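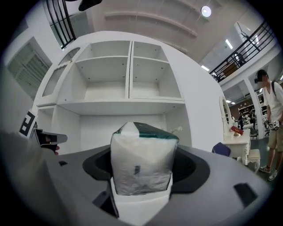
Jallitz open again, with the shelves still to fill

Dec 30, 2020

Good news for anyone who has been peering through the windows at Jallitz since October – the furniture shop is open again, upstairs and down! I popped in this morning meaning to stay five minutes and came out well after lunch, so consider yourself warned.

Colleen Vachon has gone all in on white this time. The big built-in shelving unit has the best spot on the ground floor, and I'm a bit in love with the tall arched cabinet door on its left side, with the glass panels. Most people I talked to went straight past it to the vanity table next door, the one with the carved oval mirror (my mum had a plainer version and I was never allowed to touch it). Someone had left a red book lying on top and I very nearly sat down to read.

The black railings around the mezzanine have stayed, I'm glad to say. Garnet McKinnon wanted them painted to match everything else and was outvoted. He told me he's still sore about it, but he was laughing when he said so.

The vanity is $400 and is already spoken for, sorry. The shelving unit isn't for sale at all. Colleen plans to use it for small things from local makers, and she'd like to hear from anybody who does ceramics, candles or paper goods. She isn't fussy about how much you've got, as long as you can drop it off yourself and put a price on it. Josée Caron is looking after that side of things, so ask for her at the counter or leave your name in the notebook by the till.

Masks on, please, and only a few people upstairs at a time. The shop is closed tomorrow and New Year's Day, then back to regular hours. Parking behind the building is still a mess from the roadwork, so I'd walk if you can – or do what I did and leave the car by the library.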